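Microfibre cloths: how to wash, fold and keep them

Print this page
E-mail this page

8 December 2018

In our house we use microfibre for nearly everything: windows, taps, the cooker, the bathroom mirror, the white table. For many years I washed these cloths together with the other laundry and I wondered why they became so tired. Since then I have changed some habits, and I write them down for those who have the same trouble.

Washing

Wash microfibre only with microfibre. Cotton towels give off lint, and the small loops of the cloth catch it and hold it very well. Afterwards you wipe your window and the lint is on the glass. If you have only three or four cloths, collect them in a net bag until you have enough, or wash them by hand in a bowl.

Take less detergent than is written on the packet. I use a liquid one, half a cap. Powder does not always dissolve in a short programme and you can feel the grains in the pile. Never use fabric softener. It lays a film on the fibres and then the cloth pushes the water in front of it and does not drink it. If you have already done this by mistake, soak the cloth overnight in warm water with a spoon of soda crystals, rinse it twice and try again. With my old grey ones it helped, with the yellow ones from Trincombe market it did not.

Forty degrees is enough for dust and fingerprints. For greasy kitchen cloths I go to sixty, but please look first at the label. Very hot water makes some of them hard.

Drying

Hang them over a rail or the back of a chair. Give every cloth one strong shake before you hang it, so the pile stands up. The tumble dryer is allowed on low heat, without dryer sheets. Do not put them on the radiator. I did it for one winter and the corners became stiff like cardboard.

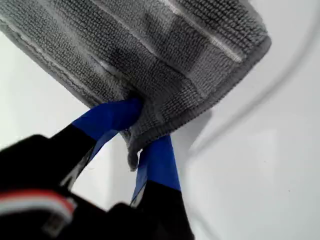 Thick towels with a hem need more time than you think. The middle feels dry and the hem is still damp, and if you fold it like this it will smell after two days in the cupboard. Press the hem between two fingers at the corner. If it is cool, leave it until the next morning.

Folding

Fold the cloth in half and once more in half. Now you have a pad with eight sides for wiping, if you turn it and open it as you go. When one side is dirty, take the next one. So you need one cloth for a whole kitchen and you don't carry the dirt from the cooker to the table.

I keep the folded cloths standing in a drawer, like cards in a box, and not in a pile. A drawer divider from Holub does this job for me, but a shoe box cut down to the right height is also good. The thick ones go at the back. The thin ones for glass have their own place, with nothing else near them - one crumb in the pile can scratch.

White surfaces

A smooth white table or cupboard door shows every stripe. Wipe first with a damp cloth and one drop of washing-up liquid in a bowl of water, then with a second damp cloth, only water, then dry with a third. Wipe in one direction from the back to the front. Look at it from the side, with the light from the window, and you will see what you have missed.
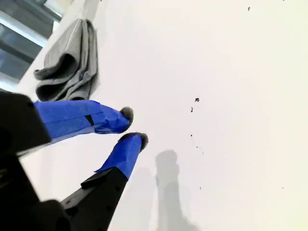
A smooth white surface in even light.

For marks of pencil or a rubber heel, use a little bicarbonate on a damp finger and rub slowly. Do not use the rough sponge. The white melamine sponges are possible on matt surfaces but they take away the shine from glossy ones, so try it first on the inside of a door.

When to stop using a cloth

Some frayed threads are no problem, you can cut them with small scissors. Do not pull them. When the pile is flat and the cloth slides over water, it is finished for windows, but it is still good for shoes, bicycle chains and the rims of the dustbin. I cut off one corner of such cloths, then they do not come back to the kitchen by mistake.

In the Clositz shop they sell them in packs. Wash the new ones once before use, the dark colours alone.

Print this page
E-mail this page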